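The letter from Osman came on a Friday in May, and Marlina Halim left it on the counter until the shop was closed. She sold shoes in Grultow, as her mother had. Osman wanted the building and would pay 2,470 a month for the lease.

"Are you going to open it?" Wulan asked.

"I know what it says."

Wulan was sixteen years younger and had worked there since school. She swept under the bench and put the odd laces back in the drawer. A bus went by with its lights on.

"You could live in Cillen," Wulan said. "Near your sister."

"My sister has a dog that bites."

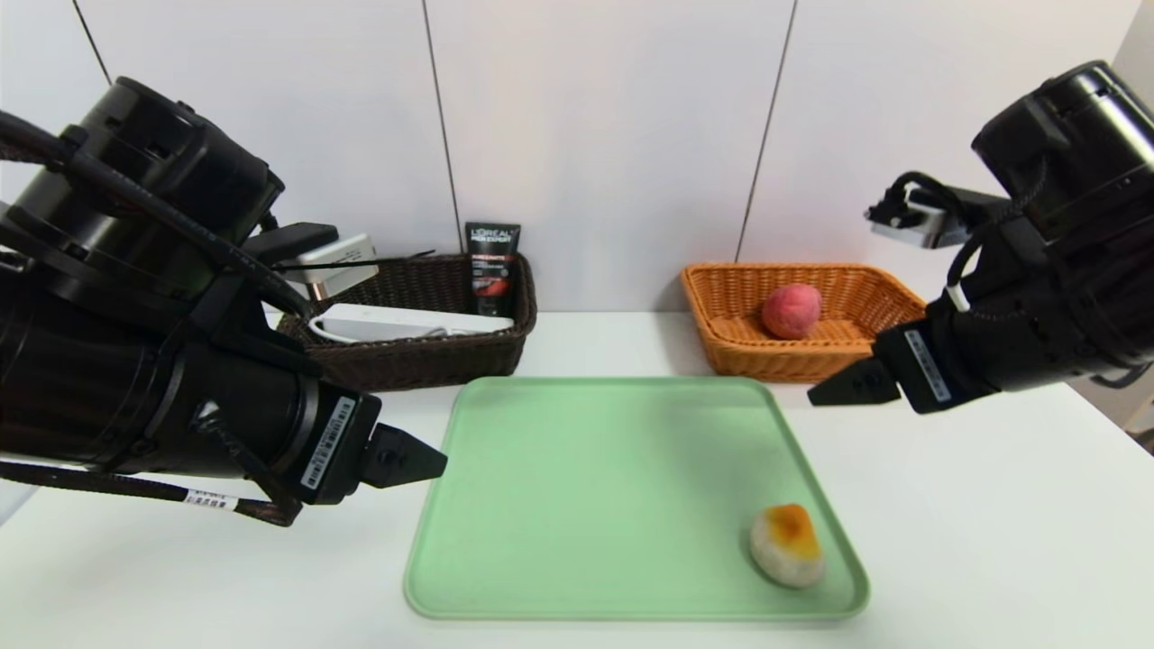 Short Fiction

At 6 Marlina pulled the blind and sat down in the chair where customers sat. It was lower than she remembered. From there she could see the water stain on the ceiling and the underside of the counter, where someone had written a phone number in pencil. The handwriting was her mother's.

She read the number out loud. Wulan wrote it on a shoebox lid.

"Do you want me to call it?"

"It's forty years old."

Wulan called it anyway. It rang for a long time, and then a man picked up and said his name was Vanags. He asked if the brown boots were ready.

Marlina took the phone. She looked at the shelf behind the register, where the unclaimed repairs were.

"What size?" she said.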